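Bathroom Storage Trial: Participants Wanted
Ref. 2502
Posted 20 August 2026

Suma is recruiting 13 households in Flaltport for a trial of bathroom wall cabinets, to run in September. The trial concerns how toiletries are placed, retrieved and put back in cabinets that combine open shelves with a mirrored door.

Participants will use the cabinet for 3 weeks as their main storage for bottles, boxes and small items. A short written record is kept each evening, listing which shelf was used and any item moved behind the door. Fitting and removal are carried out by Inano at no charge.

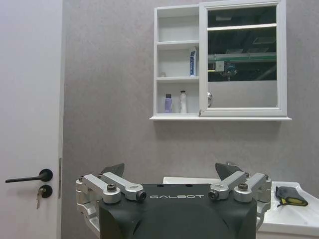
Hrynyshyn, commenting on the earlier call, asked whether tall bottles must go on the bottom shelf, as they do at home, or whether the household decides. The household decides. No layout is prescribed, and shelves may be left empty.

Applicants must:
- be aged 18 or over and live at an address in Flaltport
- have a bathroom wall suitable for drilling, with written consent from the landlord where the property is rented
- be at home for 2 visits, one for fitting and one for removal

Households already taking part in another Suma storage trial are not eligible. Medicines must not be kept in the cabinet during the trial period.

Participants may keep the cabinet at the end or have it removed and the wall made good. To apply, send your name, postcode and the width of the free wall space in millimetres to the Suma trials desk, quoting the reference at the top of this notice.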